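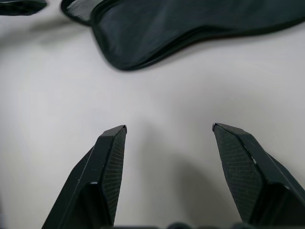
Fig. 1. Smooth white tabletop, brightest towards the upper left.

Week 9 handout: The table as a piece of working furniture
Design and Everyday Life, Hellavley evening course

Last week we looked at chairs and how the height of a seat was settled. This week we move to the table. Please read these notes before the session and bring the measurements you took at home.

1. What counts as a table

For this course a table is a raised flat surface that people sit or stand at. That leaves out shelves, chests and the tops of cupboards, although all of these get used as tables when there is nothing better. It takes in desks, counters, benches and the folding card table. Some writers treat the desk as a separate type with its own history. We will keep them together, as the same makers often built both and used the same joints.

The oldest household type we need to discuss is the board on trestles. It could be taken down after a meal and stood against a wall, so one room could be used for eating, working and sleeping. The word "board" stayed in the language long after the thing itself had gone out of daily use, as in "board and lodging".

The fixed table with a frame under the top needs a room that can spare the floor. When you see one listed in an old inventory, look at what else was in the same room. A fixed table listed with beds tells you something different from a fixed table listed with benches alone.

2. The Hellavley workshops

Our main local case is the Clasevar works, which opened in 1893 on Midden Lane. It made kitchen tables first and school desks later. The surviving order book has 1297 entries, most of them for a single table. A few are for schools and are much larger.

Three points to note from the order book:

- Customers gave the height of the table more often than the length. Many gave it as a comparison with one they already owned.
- Drawers were charged separately. A table with no drawer was the normal purchase.
- Tops were sold as replacements. The frame was expected to last longer than the surface.

The third point matters for the essay. A scrubbed top wore thin and became hollow in the middle, and the household then bought a new one for the old legs. If you find a table locally with a top and base that do not seem to match, do not assume that it is a fake or a later marriage of parts.

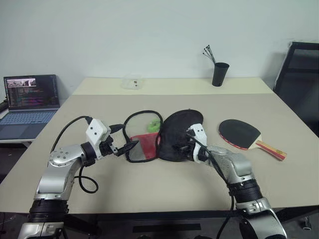 The works was sold to the Cao firm, which kept the pattern numbers but changed the timber. Pattern 51 is the one you are most likely to come across. It has square legs with a slight taper on the inner faces only, and a rail set back a little from the edge of the top. The taper is easy to miss. Run your hand down the inside of the leg and you will feel it.

3. Height and use

A table for standing work needs to be higher than one for sitting, but by how much depends on the task. Kneading dough calls for a lower surface, as the weight of the body is pushed down through the arms. Fine work such as mending or marking out is easier higher up, nearer the eyes. One family kitchen table had to serve for both, and the usual answer was to choose a height that suited neither very well and to change the seat instead.

When you measure at home, record the following:

- floor to upper face of the top
- floor to the underside of the rail
- depth of overhang at the ends
- height of the seat used with it

The second figure is often left out of student work. It decides whether a person's knees will fit, and without it the first figure is of limited use.

4. Surfaces

Scrubbed softwood was cheap and could be cleaned with sand, soda and a brush. Oilcloth was tacked over it in many homes — it wiped clean but cracked at the corners. Later sheet coverings did the same job for longer. Pale tops became popular partly for reasons of hygiene, as dirt shows up on them, and partly because they made a dark room seem lighter.
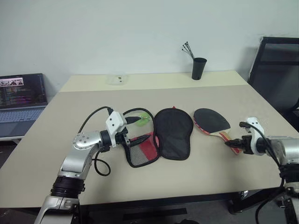

Be careful with colour when writing up your own examples. The same top can look cream under a lamp and grey by a window. Say what the light was and where you stood. If you can, look at it twice, once by day and once in the evening, and write down both.

5. Task for the next session

Choose one table that you use often. Write a page on it using the four measurements, and say what it was made for and what it is used for now. Sketches are welcome but will not be marked. The essay is due in December, and the title list is in the course folder under item 2121.

Hellavley evening course, Midden Lane | Handout issued 28/11/2018 | Contact the course office | Copyright: for class use only | Back to top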